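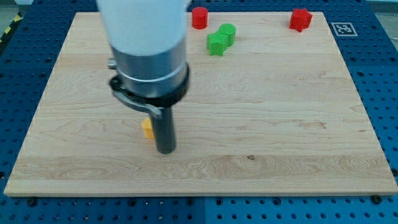 3.2 Materials and Surfaces

The block sets used in the sorting tasks were supplied by Evberg and comprise cylinders and star-shaped prisms in several colors. Shape and color vary independently, so that a green cylinder may be placed beside a green star or grouped with a red cylinder of similar form. Pieces are set out on a rectangular wooden board, pale enough that the colors remain easy to tell apart.

Figure 4. Colored blocks on the board, with a red cylinder, a green cylinder and a green star toward the far edge and a yellow-orange block at left center.

Each layout was drawn from a list of 400 arrangements prepared at Shehata, and 2529 placements were recorded in total. Loose clusters were preferred to straight rows - rows tended to suggest an order before the task began. Blocks with chipped edges were withdrawn and replaced from the same set. The board was wiped down after every 100 placements and turned end for end, as described in Section 3.3.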